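Remote robot operators wanted, Briststead

Evilov is looking for people to steer a simulated robot arm through kitchen tasks by hand controller.
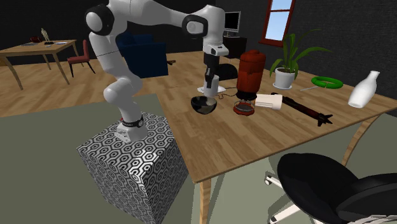

Do I need experience with robots?
None is needed. Training takes 2 hours and is paid.

Shifts last 4 hours, mornings or afternoons, starting in September. You repeat each task until you have over 500 good runs.
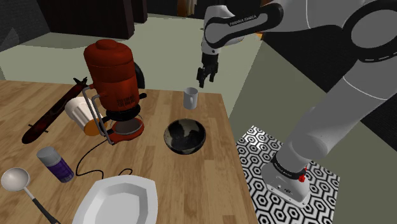 You must be 18 or older and able to sit at a screen.

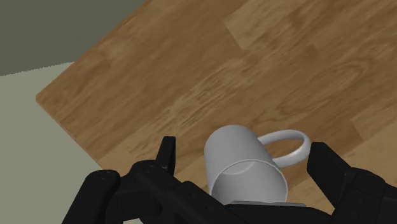

Apply at the Sutanto Building front desk, room 413.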